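Our October visit to Plarkon's handling lab began at 2 p.m. with the fault log. Clotilde Huet, who runs the test bench, had it open on her laptop before we had our coats off.

The lab trains two-arm cells to handle small consumer goods, earbud cases among them. Over the summer one arm began letting go of the case partway through a handover. It happened 7 times in 2,000 cycles, which doesn't sound like much until you stand next to it. On the last occasion an engineer reached in to pick up the dropped case while the other arm was still live. He was not hurt.

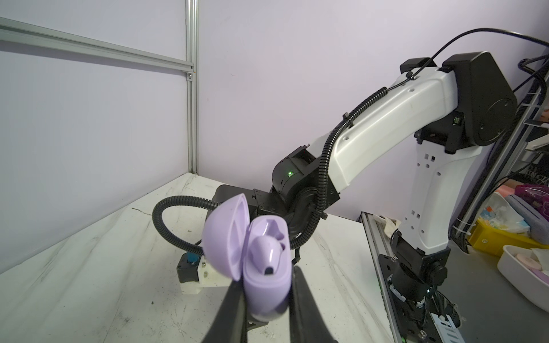
Huet's team first blamed the grip force and raised it by 20 per cent. The drops carried on and two lids cracked. The cause was a worn signal cable that lost contact when the wrist turned past a certain angle. The controller read the gap as an "open" command.

The cable has been replaced and the controller now holds its last position if the signal goes. Reaching in stops both arms. A second run of 2,000 cycles was under way when we left, and Huet has promised to send us the log.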